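Wooden Block Sets Return to the Mastevgate Lending Shelves

The Ernimness Play Library will reopen its wooden block collection to member families and partner classrooms in September. The collection has been closed to loans over the summer while each set was sorted, cleaned and repacked. Members who placed a hold before the closure keep their place in line and will receive a notice when their set is ready for pickup at the Mastevgate branch.

The block collection is among the oldest parts of the library. It began with donated pieces from the former Iltmont Nursery School and was later enlarged through the Varghese Fund, which continues to pay for replacement pieces and storage boxes. Over the years, sets that were once separate had become mixed. Boxes came back with a shape too many or a color missing, and families borrowing a set for sorting activities did not always receive the pieces shown on the lid. The summer sorting was undertaken to correct this. In all, 37 sets have been restored to full lending condition, and a further 10 are being held back until matching pieces can be obtained.

Under the new arrangement, sets are divided into two groups. Building sets contain plain blocks in larger quantities and are intended for stacking and construction. Shape and color sets are smaller. They are intended for naming, matching and sorting, and contain a mixture of basic solids and more decorative pieces. The two groups are stored on separate shelves and carry different labels, and members are asked not to combine them at home.

The smaller sets have been the more frequently requested of the two, particularly by families with children in the year before kindergarten. Part of their value lies in the way the same few pieces can be arranged by more than one rule. A child may first put all the yellow pieces together, then be asked to start over and sort by shape, at which point a yellow heart and a yellow hexagon must go to different places. Star shapes in red and green, or cylinders in the same two colors, allow the exercise to be repeated with a fresh pair. A single blue cube, which matches nothing else in either color or shape, often leads to the best discussion.
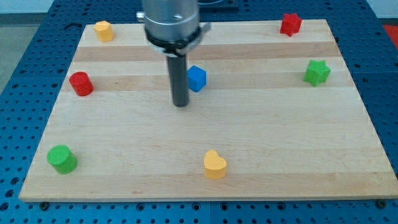
Adults are encouraged to let the child state the rule aloud before sorting begins, and to accept any rule that can be explained. Children frequently propose groupings that do not appear in the activity card, such as pieces that roll and pieces that do not, or pieces with points and pieces without. These are entirely suitable. The activity card supplied with each set has been rewritten to allow for them, and the earlier version, which gave only one answer for each exercise, has been withdrawn.

It is also helpful to begin with a small number of pieces spread well apart on a flat surface. A full box emptied onto the floor tends to invite building, and the sorting is soon forgotten. Classroom partners have reported that a plain board or tray marks out the working area clearly and keeps cylinders from traveling off the table.

Loan terms are as follows. Member families may borrow up to 2 sets at a time for a period of three weeks. Partner classrooms may borrow up to 5 sets for one school term. Renewals may be requested at the desk or by telephone, provided that no other member is waiting for the same set.

Members are asked to check the contents against the list inside the lid on the day of borrowing and again before return. Missing pieces should be reported at the desk. There is no charge for a first lost piece, and the Varghese Fund will cover its replacement. Painted blocks should be wiped with a lightly damp cloth and left to dry in the open air before they are returned to the box. They should not be soaked or placed in a dishwasher. A chipped or splintered block should be set aside in the paper envelope provided and handed in separately, so that it is not lent out again by mistake.

Families who have found stray blocks at home from past loans are warmly invited to return them. No questions will be asked and no late fees will apply. Several of the sets still on hold lack only a piece or two, and returned blocks may be enough to complete them. A collection box has been placed inside the Mastevgate entrance and may be used whenever the building is open, including Wednesday evenings.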